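Willedmont Round Willow Basket, Deep Model
Sold by Ghanem Home and Garden
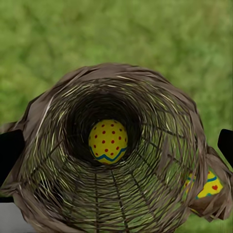
Mohcine Tawfik wrote to us that he keeps his potatoes in the deep model since January and they did not sprout so fast as in the plastic box he had before. He asks only for a lid, and we must tell him that a lid is not yet in the range.

About the product

The Willedmont deep model is a round storage basket for the kitchen, the cellar or the hall. It is woven by hand in the Wosen workshop from unpeeled willow, which keeps its natural colour and receives no varnish. Each basket is a little different from the next in shade and in height, so please do not order two pieces with the hope that they will match exactly.

Air passes through the walls, and this makes the basket suitable for onions, potatoes, apples and other things which do not like to be closed in. It is also used for firewood, but for heavy logs we advise the Rovamach log carrier, which has a stronger base and two leather handles.

Sizes

Height: 83 cm
Diameter at the opening: 105 cm for the large size, 500 mm for the small size
Maximum load: 20 kg, both sizes

The height is the same for both sizes. Customers often ask if the small one can stand inside the large one – it can, and we send them in this way when both are ordered together.

Care

Clean the basket with a soft, dry brush. If something has spilled inside, wipe it with a damp cloth and let the basket dry in open air, away from radiators. Willow that becomes too dry will crack. Once or twice in a year you can spray it lightly with clean water, outside and inside, and leave it in the shade for one day.

Do not leave it on wet ground. If your cellar floor is damp, put two flat pieces of wood under the base.

A new basket has a smell of bark. This is normal and goes away after some weeks. Small pieces of bark may also fall in the beginning, so for bread or for clothes we recommend the cotton lining, sold separately in natural white or dark green.

Delivery and returns

The basket is sent in a carton without plastic. Because of the volume we cannot deliver the large size to parcel lockers. You have 20 days to return it, unused and with the label still attached. Linings can be returned only in their closed packaging.

For repairs, please write to Abdelkrim Cherkaoui at the workshop desk and say which size you have and where the damage is. A broken strand can usually be replaced – a broken base cannot.

Page last changed: 18 March 2024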